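What I Learned From Watching Tubes Change Racks

In August I went to an open afternoon at Vullix, a small automation company which shares a building with a printing shop. I work in a hospital laboratory, and for years I have read that robots will soon take over my bench. I wanted to see with my own eyes how near this is.

Our host was Reijo Lahtinen, who is responsible for the project they call Plinico. He told us at the start that the afternoon would be slow. I liked him for that. Seven of us stood along the wall and watched test tubes go between a clear rack and a wooden one, with hand-held grippers doing the work that fingers do in my laboratory.

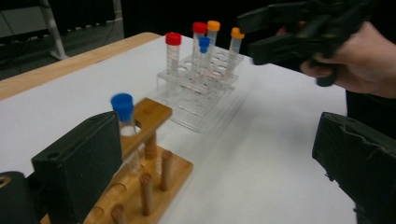
My first feeling was disappointment. I had prepared myself for a machine that is faster than me, and I could see people practising a job which I do while thinking of my lunch. A man beside me whispered that his daughter could do it at age 6. He was probably right, but I think he looked at the wrong thing.

When I pick up a tube, I don't know what my hand does. My thumb finds the cap, the tube turns a little, and it goes in the hole. If somebody asks me to write this down as instructions, I will fail. So I find it sensible that Vullix does not ask for instructions. They collect the movement itself, again and again, and Mr Lahtinen said that they want 1,000 good recordings before they are willing to judge the result.

A blue cap on a narrow tube asks for a different grip than an orange cap on a wide one. Every new technician learns this in the first week, usually by dropping something.

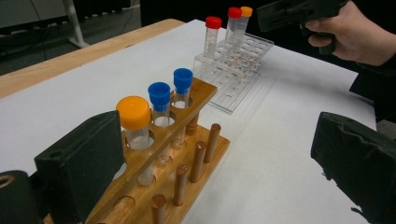 The question of honesty

I have been to other demonstrations. At Vachon, two years ago, we saw a polished film with music, and when I asked how often the arm failed, the answer was a brochure. At Vullix I asked the same question and got a number. In their last trial, 85 transfers from 100 went well. For a hospital this is far too low, and Mr Lahtinen said so before I could.

I wish more companies would speak like this. Managers buy equipment after they see one good performance, and later the staff must live with all the bad ones. An open day should show the ordinary work, with its boring parts, so that visitors can ask ordinary questions. Mine was about the markers on top of the grippers, and I received a patient answer about how the position of each hand is followed.

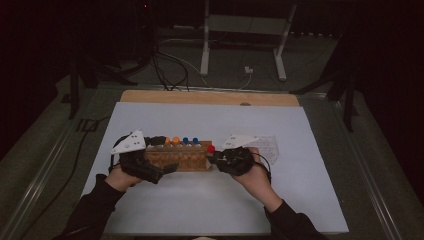
What I would ask for next

I am not against these machines. My wrists are fifty-three years old and I would gladly give them a rest. But I would like laboratory people to be invited earlier, while the habits of the system are still being formed. We know which racks are bad, and which caps stick after the freezer.

My colleague in Zernunley thinks I am too friendly to the company because the coffee was good. It was good. I have written to Mr Lahtinen all the same and offered him one of our old racks, the one with the tight holes, and he has asked me to bring it in the spring.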